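Reviews > Home and Garden > Watering

Tuesday, September 19, 2023
By Panagiotis Radonjić

Flukau self-watering insert, small size: six weeks of use

I bought two of these inserts in August, before I went to visit my parents. The Flukau is a plastic cup with a cotton wick. You put it inside your own pot, you fill the space under it with water, and the wick takes the water up to the soil. There is no battery and no app. For me this was the main reason to choose it.

The instructions are one folded sheet. They are clear, but they do not say that you must wet the wick before you put the soil. I did the first one with a dry wick and the soil stayed dry at the top for four days. My neighbor Hayley Cheetham told me to take everything out and start again, and she was right. The second one I did correctly and it worked from the first evening.

The box says the small size holds 700 ml. I measured it with a kitchen jug and I got less, because the pot must be wide enough to leave room on the sides. In a narrow pot you will have maybe half of it. Please measure your pot inside, at the bottom, before you order. Mine is 112 mm there and the insert goes in with a little pressure.

I was away for twelve days. The plant with the correct wick was fine when I came home, with soil that was still a bit damp under the surface. The other one, a basil, was not fine – but basil drinks very much and it stood in the kitchen window, so I do not want to blame only the insert.

What I did not like is the water indicator. It is a small red stick that should go up and down in a tube. On one of mine it stops in the middle and I have to tap it with a spoon. I wrote to the shop, Skodska, and a person named Wendy Wainwright answered me the same day and sent a new stick without asking for the old one. The new stick is better, but it also stops sometimes.

I also tried the Dosley glass bulb last year. It is cheaper and it looks nice, but it gave all its water in two days and made a puddle on my shelf. With the Flukau I had no puddle. You only must be careful when you fill it, and pour slowly.

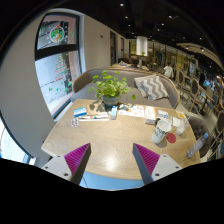 The insert is meant to stay out of sight, and for this you need a pot with no hole in the bottom and a rim higher than the cup. If the rim is low, you see a white plastic ring all the time. A leafy plant helps very much with this. One with small round leaves that spill outward, in a dark teal pot like the one at the far center of the table, is the type I would choose, and a dark color is also kind to water marks. I would not use the small size for a plant with thick roots, they push the cup up after some months. For those there is a bigger one, which I have not tried.

Contact | Copyright 2023 | Back to top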